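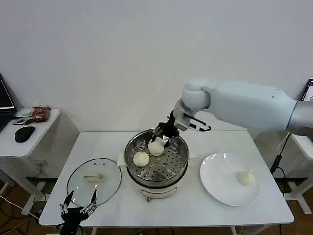

Photo: Haoran Xia / Tamihana teaching bench

Teaching by hand and by remote – FAQ

Last updated 21 June 2018. Written in a rush between bookings, will tidy later. If your question isn't here, ask Digby Sheehan or Haoran Xia at the Fulthorpe desk.

What do you mean by "teaching"?

Showing. Not programming. You move the arm through the job, the arm's joints and grippers get logged, along with the video. Do it enough times and the Lendine software has something to learn from. No code needed from you. Code people are down the hall.

By hand or by remote – what's the difference?

By hand: motors go slack, you hold the arm at the wrist and walk it through. Good for big slow moves, wiping, pushing a drawer. Bad for anything where your own arm blocks the camera.

By remote: you sit at the leader controls, the arm on the table copies you. Takes longer to learn. Cleaner video. Nearly all food and kitchen tasks are done this way now.

Which one should I pick?

If you're new and the task is one arm, by hand. If it's two arms, remote. You can't hold two wrists and steer them both well, people try every time.

What is the bun task?

Our standard first task for remote. Steamed buns out of the steamer and onto the plate, one at a time. Lid starts on the pot, one arm takes it off and puts it down flat on the table, other arm does the buns. Three buns in a full run. The pot's perforated tray is a decent test because it's down inside a steel rim, so you have to come in from above and straight out again. Come out at an angle and you clip the rim.

Why buns?

Soft, round, cheap. Squeeze too hard and the dent stays, and you can see it on the video afterward. A wooden block forgives everything, a bun doesn't. Also the white bun on a white plate is hard for the vision side, so they like it.

Is the steamer on?

No. Never on during teaching. Buns are steamed in the kitchen, cooled, then brought over. Do not plug the steamer in at the bench. Please.

Can we eat the buns after?

No. They've been in the grippers all day. There's a separate bag in the kitchen fridge marked for people.

How many runs do you need?

For the bun task, 70 good ones before we bother training. Each person does blocks of 8 then swaps out. Hands get tired and you don't notice, but the data shows it, the grips get sloppy near the end.

What counts as a good run?

Lid down without dropping. Each bun gripped once, lifted clear, put down on the plate and let go. Small wobbles OK. Pausing to think OK if it's short. Arms back at the start pose at the end – this one gets forgotten the most.

What counts as a bad run?

Bun dropped on the table. Arm hits the rim hard enough to shift the pot. Hand in view. Arms touching each other. Mark it bad and keep going, don't delete it. Haoran wants the failures kept for something in January.

I fumbled a grip but got it second try. Good or bad?

Mark it "recovered". Third button. We want some of these! A robot that's only ever seen perfect grips has no idea what to do when it misses. But don't fumble on purpose, the staged ones look staged and they're no use to anyone.

What should the other arm be doing while one does the buns?

Resting, fingers open, near the lid, out of the way of the plate. Don't wave it around. If you let your left hand drift on the leader the left arm drifts too, and then the model learns that drifting is part of the job.

Does it matter where the plate goes?

Move it a bit between runs. Same with the steamer, a few centimetres either way, turn it a little. Keep both where the arms can reach without stretching straight out. If everything sits in the same place every time you've taught it one spot on one table. We did that with the first Nodalberg set and had to bin the lot.

And the buns on the plate?

Anywhere on the plate. Don't stack. Don't line them up nice and neat, leave room for the next one is all.

How hard do I squeeze?

Less than you think. The leader trigger isn't force, it's how far the fingers close. So close until the bun stops sliding and hold there. You won't feel it through the controls, you have to watch. First few buns everyone squashes. Budget for that.

The arm is lagging behind my hand. Is it broken?

Probably not. There's a speed limit on the follower arms. Move slower and it keeps up. If it lags when you're moving slow, stop and get someone, it could be the network and you don't want it catching up all at once.

It beeped and went stiff. What now?

Joint limit or a bump. Let go of the leader. Wait for the light. Move the leader back to roughly match the arm, then hit resume. Not matching first is how you get a jump. Stay behind the line untill it's settled.

Where's the stop button?

One at each operator seat, 2 in all. Find yours before you start. Anybody can press it, no need to ask, no one gets in trouble.

Can I reach in and fix a bun by hand?

Stop first, then reach. Every time. Even if it's quick. And end the run – a hand in the video means the run's bad anyway.

Do I need to clear the side tables?

Main table only has what the task needs: steamer, lid, plate, buns. Side tables are for the computer gear and your stuff. Snacks are fine there, drinks aren't, there's cable on the floor. Watch the cable on the floor.

Do I need experience?

No. Gamers pick up remote fast, so do people who sew, no idea why. Most people are OK after an hour. Left-handers no problem, tell us before and we'll swap which arm does the lid.

How long is a session?

Two hours with a break. Longer and the quality goes off.

Am I being recorded?

The cameras are on the table and arms. Your voice isn't kept. Your operator number is stored with each run, your name is on a separate sheet at the desk.

Can I see the robot do it on its own?

Yes, if there's a trained version on the go. Ask at the desk. Fair warning, an early one may hover over the pot a long while and then grab air. More runs usualy helps.

Can we bring our own task?

Yep. Send the desk a short note: what objects, what start, what finish, one arm or two. Nothing sharp, nothing hot, nothing that spills. Laundry has been asked for a lot – it's on the list, after buns.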